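29 June 2019

# Laying the table: my project report

So my project for the home and hospitality module was place setting. I know, I know, it sounds like the easy option, and when I picked it I kind of thought so too! My partner was Jonatan Lindholm, and our brief was to come up with one simple setting that a small café could teach to new staff in a single shift. We made up a café called Trester to work with (lunch only, one main course, no soup, so no spoons to worry about).

I started with reading. Jonatan found a stack of old service handbooks in the Cunevier library and we argued over them for most of a week. They agree on the basics: fork on the left, knife on the right, blade turned in toward the plate. After that they all go their own way. One wants the cutlery lined up with the bottom of the plate, another wants it a thumb's width higher, and one spends 3 pages on napkins. We skipped napkins.

Then came the practice table. We wanted things that looked like real lunch stuff, so we went with a striped placemat in light gray and white, a round white plate with a wide rim, and a knife and fork with brown handles. The tray has a cartoon bunny in the corner, and I got very fond of it. 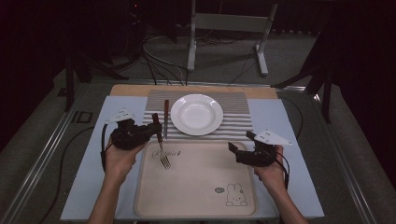 The order you put things down in matters way more than I expected. We tried plate first, then cutlery first, then everything in whatever order it came to hand, and I liked plate first best by a mile. Once the plate is down you have something to line the rest up with. If you start with the fork you end up nudging it over later, and then the knife looks wrong too, and off you go around the placemat again. The stripes are handy as well, and I used them as a ruler for getting the handles level (Jonatan says this is cheating).

My biggest problem was sides. I'm left-handed and I kept wanting the knife on the left, even after writing it on a card! We put a note about it in the staff sheet, with a little drawing.

The written part had a limit of 2000 words and my first draft came in at 2378, so the whole section on wine glasses went. I was sorry to lose it, but Trester doesn't serve wine anyway. The staff sheet is one page, double-sided, and Jonatan is redoing the drawings before we hand it in because my forks look like rakes.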